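Filed under: Funding & Grants | Young People
105 shares

How to apply for a youth skills grant in Favesstead

Quick version, doing this on my lunch break. The grant is up to 400 per person for training, tools or travel to a course. Open to anyone aged 16 to 24 living in the town.

1. Check your postcode on the council page first. Outside the boundary = automatic no.
2. Get a course letter. Has to show the start date and the full cost. Screenshots get sent back.
3. Fill in form 13. Online or paper, same questions. Keep the "what will you do with it" box short – five lines is plenty.
4. Upload proof of age. Passport, provisional licence, either's fine.
5. Write down your refrence number before closing the page. No email comes until the form's been read.

Window shuts at noon on the last working day of March. Late ones roll over to the autumn round.
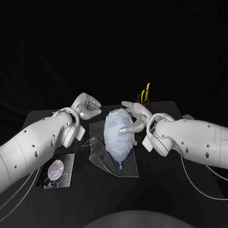 AFTER YOU APPLY

Reply takes three weeks, sometimes four. If its a yes, the money goes to the course provider, not you. Tools are different – keep the receipts and claim it back.

We use cookies to improve your visit. Accept | Manage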